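Call for participants: volunteer jurors and short reviewers, Lernthorpe Small Screen Weeks

Do you walk out of a movie theater still arguing with whoever came along? Do you have strong feelings about endings, about dubbing, about songs that start up in the rain for no reason? We would love to hear from you!

Lernthorpe Small Screen Weeks is looking for eight viewers to sit on this year's audience jury, plus a larger group of short reviewers who will write for our program booklet and website. You don't need to have studied film. You don't need to have published anything. Last year's jury had a bus driver on it and two people who had never seen a subtitled movie before, and the arguments were the best we've had.

The theme this October is family melodrama from anywhere in the world: weddings that go wrong, brothers who don't speak, mothers who know everything from the first reel. We picked it because people love these movies and then feel a bit sheepish about it afterward, and we'd like to see them written about properly. The opening title is Lirach, a long, loud, tearful picture that half our team adores and the other half can't stand.

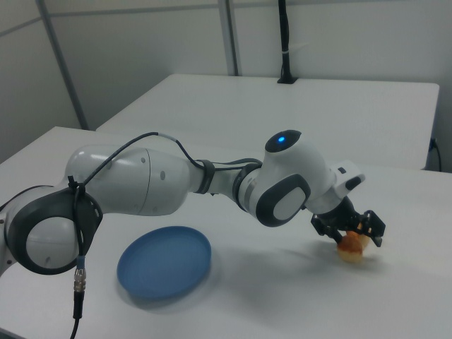 Jurors watch every feature in the main program, most of them in the evening at the Studia on the big screen and a few at home through a private link. After the last screening you meet for one long session (we bring dinner) and choose the winner of the Thambiah Prize. The winning director gets $2000 toward the next project, so the vote matters, and we ask jurors not to miss a single title. If you can't make a screening, tell us early and we'll find you another showing.

Short reviewers have it easier. You choose three features from the list and write 200 words on each, due the morning after you see it. One of your three can be expanded into a longer piece of up to 3000 characters for the website if you feel like it. Our editors will work through your drafts with you, and they are kind but they do ask questions. Spoilers are fine in the long pieces and not in the short ones.

What we're hoping for:

People who will sit through a whole movie before making up their minds.
People who can say why a scene worked on them, or didn't, in plain words.
Speakers of any language besides English. Several titles this year have rough subtitles and we'd be glad of a second opinion.
A mix of ages. Anyone 18 or over can apply.

Both roles are unpaid. You get a pass to all screenings, a guest ticket for opening night and bus fare within town. The Studia has step-free entry through the side door and a hearing loop in the main hall.

To apply, send us a page or less about one movie you have changed your mind about. It can be old, new, famous or something you once caught on TV at two in the morning. Say which role you want, or both, and list any evenings you can't do. Please paste the text straight into your email, no attachments.

Applications go to the program desk at Lernthorpe Small Screen Weeks, or on paper through the Studia box office before 9 p.m. on any screening night. We answer everyone, usually within two weeks.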